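4.2 Gripper comparison on the drawer and stand tasks

We compared two parallel grippers on the same arm, under the same controller, with the same set of starting poses. The first, which we call the Edel gripper, has wide flat fingers and a short stroke. The second, the Soter gripper, has a longer stroke and slender fingertips. Both were driven through the Qudah controller at its default rate, and neither was retuned between tasks. The policy was trained once per gripper on 205 demonstrations and then frozen.

Each trial started with the arm above the mat and the gripper open. The drawer task required the gripper to close on the handle and pull until the drawer front had moved at least 3 cm. The stand task required it to touch the upright post without knocking the stand over. A trial was stopped after 26 seconds or when the force limit was reached, whichever came first. Objects were returned to marked positions after every trial, and the marks were checked again after each gripper change.

The Edel gripper did well on the stand task, where finger width helped more than it hurt. On the drawer it often met the handle with the outer edge of one finger and pushed it sideways. Most of these failures came in the last part of the approach, after the wrist camera had lost sight of the handle behind the fingers. The Soter gripper kept the handle in view longer, and its failures were mostly early closures, with the fingers shutting short of the handle.

Figure 3. Workspace with the arm, the black parallel gripper open over the brown mat, and the wooden cabinet with its black drawer handle. A small camera is mounted at the wrist.

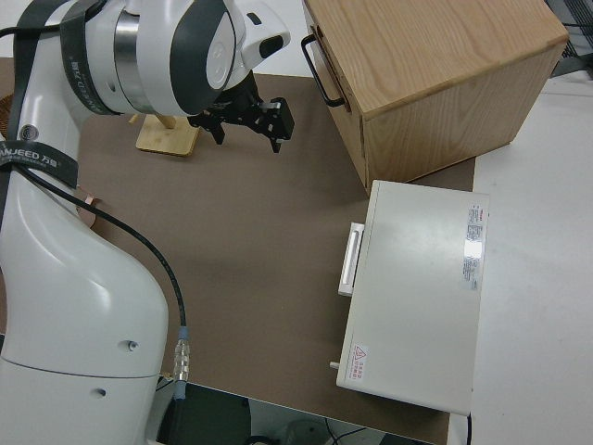
Early closures dropped when we lowered the approach speed, but the slower runs reached the time limit more often, so we kept the original speed for all results reported in Section 5. We also tried padding the Edel fingertips with thin rubber. The padding reduced slipping and made the view from the wrist worse, and we did not pursue it.

Cable routing had a larger effect than we expected. With the cable strapped tightly along the arm, the wrist joint showed a small steady offset at the far end of its range. Leaving a loop of slack removed most of the offset. All trials counted here were run with the slack loop, for both grippers.

Arketti Manipulation Group | Technical report, revised 02/04/2021 | Contact | Back to top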